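Home | Projects | Guides | Contact

Section 2: Setting up the Memuteck level logger at a pond outlet
By Delwyn Bolger, March
14 shares | 3 comments

I wrote this section after putting loggers in at Grorkby Pond, so it leans toward small park ponds with a concrete outlet box. If yours drains through a plain pipe, Jarrah Stubbs covers that in the next section.

What the logger does is simple enough. It sits at the bottom of a tube, feels the weight of the water over it and writes down a level. Your job is to keep the tube straight and the zero honest!

1. Check the permit and tell the parks crew what time you'll be at the outlet.

2. Pick a wall of the outlet box that's out of the main flow. I like the downstream corner (less trash, less splash).

3. Hold the tube against the wall and mark your bracket holes. Use a level for this - I eyeballed it once and had to redo the whole thing.

4. Drill, clean out the dust and set the anchors. Tighten them by hand first, then give each one a final turn with the wrench.

CAUTION: Never climb into the outlet box alone, and never while the gate is being moved. The drop at Grorkby doesn't look like much from the path, but the current at the gate is strong. 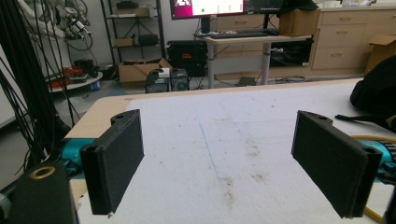
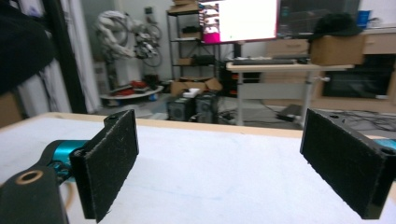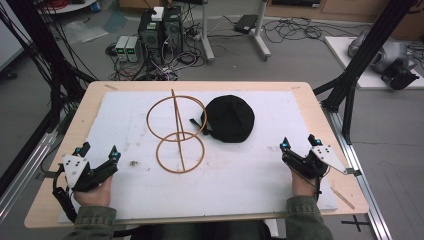 White work surface, three views.

5. Slide the logger down the tube until it rests on the stop pin. Clip the safety line to the top bracket.

6. Read the staff gauge and type that number into the setup screen as your starting level. Read it twice. I still get this wrong when it's windy and the water won't sit still.

7. Set the logging interval. I use 800 seconds for a quiet pond and drop to 50 when we're testing a gate and I want to see every wiggle.

NOTE: At the short interval the memory fills up fast. Ours holds 1,820 readings before it starts writing over the oldest ones, so download before you leave the site.

8. Lock the cap, then write the logger number and the starting level in the site book.

Come back after the first good rain and compare the logger with the staff gauge. If they disagree, redo step 6 before you go blaming the logger. If they still disagree, pull it up and check the vent for mud - the Vonden vent caps clog easily, and a soft brush clears them.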